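Folding set: keep the bad starts or bin them?

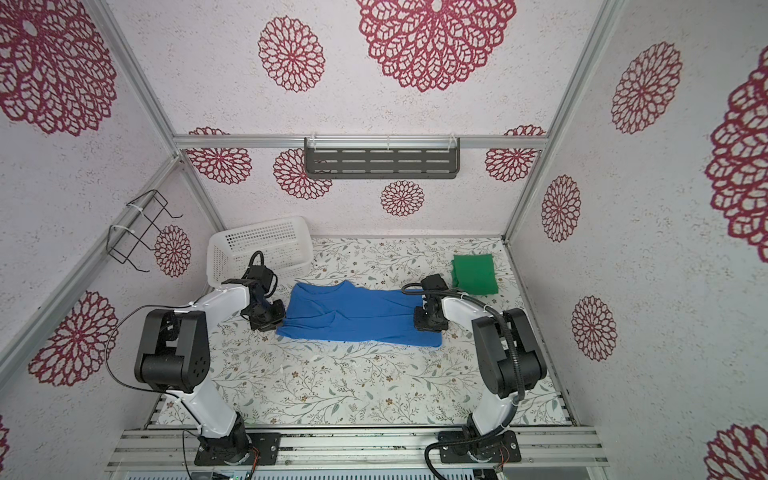 Gostdale, 5/22/22

Posted by resgate_bench

We are collecting cloth folding examples on the two-arm cell and I would like some opinions before we go further. The job is simple on paper. One cloth lies flat on the mat, the operator takes an end with each gripper, folds it, folds it again and puts it in the white basket at the back left. The green one at the back right is already folded and stays where it is for the whole batch.

So far we have 82 episodes with the blue cloth. I went through them last night and a fair number begin with the cloth creased, with a raised fold near the top edge, much like the start shown. The operators then spend the first part of the episode pulling at the ends before they fold anything. My question is whether to keep those or throw them out and have the cloth smoothed by hand before each start.

Cell is otherwise standard. Both arms on the one rail, leader arms on a separate bench, 60 seconds allowed per episode.

Reply from boonchu_tom

Keep them. If you only show it flat cloths it will only fold flat cloths. We did a towel set at Boonchu two years ago with every towel smoothed first, and the policy was useless as soon as someone dropped one on the table in a heap. We had to collect the lot again in July.

Reply from Marl82

I don't agree with that as a general rule. Creased starts are fine if the operators all deal with them the same way. If one person drags the cloth towards the rail and another lifts a corner and lets it fall, you are teaching two different things from the same view, and the arms end up hovering. Seen it plenty of times. How many operators have you got?

Reply from resgate_bench

Three. Chaiwat Ruangrit did most of the first batch and he always presses both ends down and pulls outwards. The other two do it differently from each other and, looking at the files, differently from one hour to the next.

Reply from Marl82

Then that is your problem and the creases are a side issue. Write down one method, Chaiwat's by the sound of it, and get the other two to practise before you record them.

Reply from boonchu_tom

You can be too strict about this. Some spread between people is useful. I would agree on pulling outwards, yes, but I wouldn't script which arm goes first.

Reply from kettlewick

Which arm goes first is exactly what I would script. With two arms it matters more than anything else. Ours used to reach with both at once and then neither would commit.

Different point – is that patterned mat staying? Leaves and flowers on the table, big dark red medallions on the walls. I know people do it on purpose so the model doesn't lean on a plain background, but if it is the same pattern in every episode you get no benefit from it. It just learns that pattern. There are some white bits on the mat near the middle as well. I would wipe those off, or it will learn those too.

Reply from resgate_bench

The mat gets changed every 50 episodes and the wall panels when we change the mat. This is the second pattern. Point taken on the white bits, I will add a wipe-down to the start sheet.

Reply from cosisano_fan

Do you move the basket? We used the Cosisano recipe with everything in fixed places and the arm learned a spot in space. Shift the basket a hand's width and it dropped the cloth next to it.

Reply from resgate_bench

It moves a bit, and it gets turned, but always in the back left corner. I could try the other corner if the green cloth goes somewhere else.

Reply from boonchu_tom

Do that. And tag the creased starts instead of deleting them. You can train with and without and see for yourself, it only costs you a column in the sheet.

Reply from Marl82

Tagging I can agree with. I would still leave out any where the straightening takes up more than half the episode.

Reply from resgate_bench

Right, going with tags for crease and for operator, pull outwards as the set method, left arm grips first. I'll start the next batch with the basket at the back right and post the numbers for both versions when they have trained.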